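Onulik rock and zircon age table, README

Maintained by Maj-Britt Grønli and Nazareno Tedesco. Please write to Nazareno first if a file does not open.

What is in this release

The table collects age measurements from zircon grains in old sedimentary rocks of the Onulik basin, together with the short field notes for each sampling site. We made it to help people who want to compare the basin with rocks on other continents and ask if the two sides were once joined. The table does not answer this question. It only gives the ages, the errors and the place of each sample in the rock column.

There are 68 samples from 11 sites. For each sample we tried to date 60 grains, but in the coarse sandstones near the bottom this was not always possible, and the number of good grains is given in the column n_used.

Files

samples.csv -- one row per sample, with site code, rock type, height in the section in meters, and name of the collector
grains.csv -- one row per dated grain, with the uranium-lead ages and their errors
sites.csv -- one row per site, with a position given only to the nearest minute, as the land owners asked
notes/ -- field notes as plain text, one file per site, in English or Italian
plots/ -- age curves made by the script in the folder tools

Columns that cause questions

age_best is the age we recommend for use. For young grains it is the 206/238 age, for old grains the 207/206 age. The change is at 1,000 million years. If you prefer another limit, both ages are in the table and you can choose again.

disc is the disagreement between the two ages, in percent. We did not remove grains with high values. Fiorella Lo Presti removes everything above 10 percent in her own work, and her choice can be repeated with the option --maxdisc.

height_m is measured from the lowest visible layer and not from the true base of the unit, which is covered by gravel at most sites.

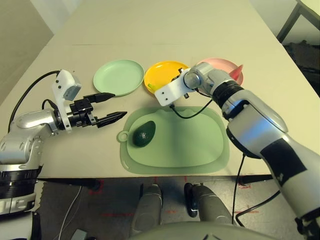
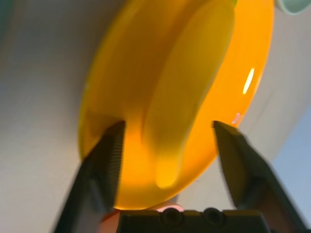 Plastic tableware, first picture with plates and a cutting board, second picture with a bowl from below.

How the samples were treated

The rocks were crushed and sieved at the Prarkia laboratory. Heavy minerals were separated first in water and then in heavy liquid. Elisa Sala picked the grains by hand under the microscope and mounted them in resin. She did not select by color or shape, but very small grains are surely missing, because the laser spot needs enough surface.

Known problems

Site ON-07 has two samples with almost the same label. They are different rocks, and the letter at the end is important.

The heights at site ON-03 were measured again in July, after we found that the first tape was read from the wrong end. Version 1 of the table has the old values, please do not mix them.

The notes of Quentin Aubert for the upper sites are shorter than the others. Rain damaged his notebook, and he wrote again what he could still read.

In grains.csv there are 77 rows without a value for thorium. The empty cell means that it was not measured, and it should not be read as zero.

Use and thanks

You may use and share the table freely if you name this release and its version number. If you publish a figure from it, we would be happy to receive a copy. Corrections are welcome -- send the sample code, the column and the value you think is right.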